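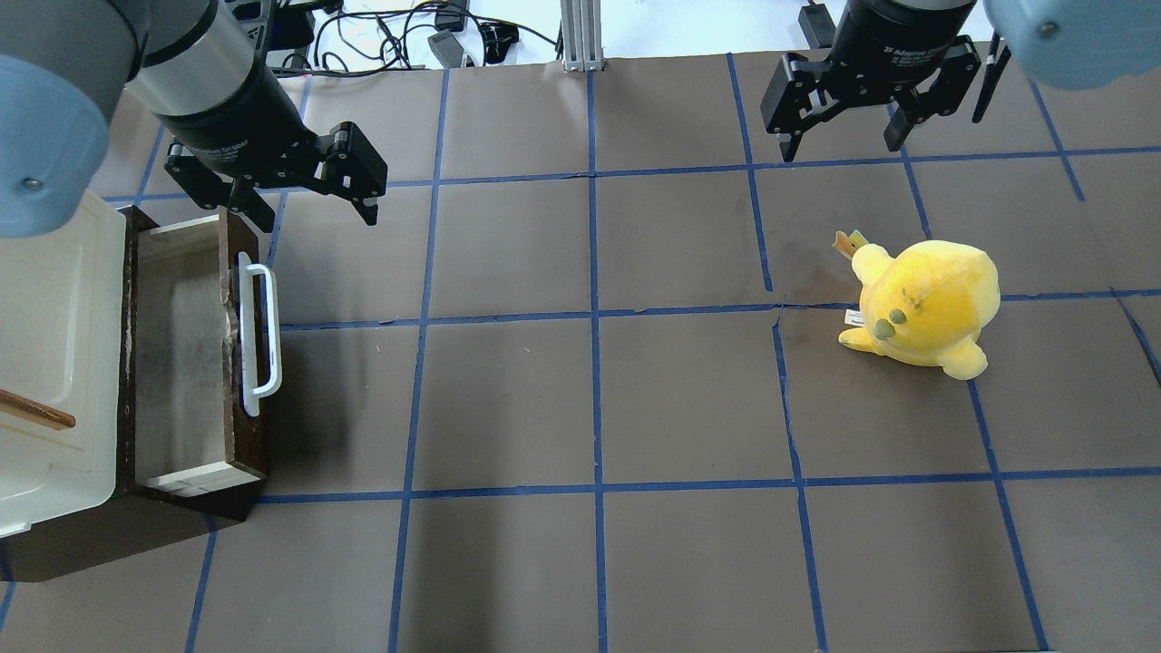

Work surface with blue tape grid

Game Systems Design, Unit 4 handout
Collection games and breeding tables

Read before the lab. Bring your Pelura spreadsheet.

1. Terms
A breeding table lists every pair of parents and the creatures each pair can produce. A weight is a whole number. To get the chance of a result, divide its weight by the total for the row.

2. Worked case: Korletey
In the Pelura prototype, Korletey comes from Astis + Besano. The row total is 300 and Korletey has a weight of 60, so the chance is 1 in 5 per try. The chance of missing three times in a row is 0.8 x 0.8 x 0.8, or 51.2 percent. Students often guess much lower -- work it out by hand once.
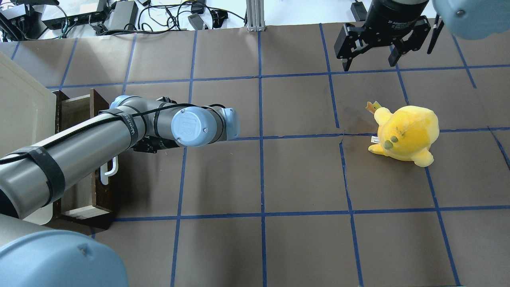
Taped grid, second view

3. Timers
Each try also costs time. Incubation for Korletey is 34 minutes. The average number of tries is five, so the average wait is 170 minutes with one nest. A second nest cuts the wait but doubles the food spent per round.

4. Pity rules
A pity rule forces the result after a set number of misses. Last term's test log has 1,173 tries with no pity rule -- use it as your baseline.

For the lab
Add a pity rule at eight misses. Recompute the average number of tries. Keep the row total at 300.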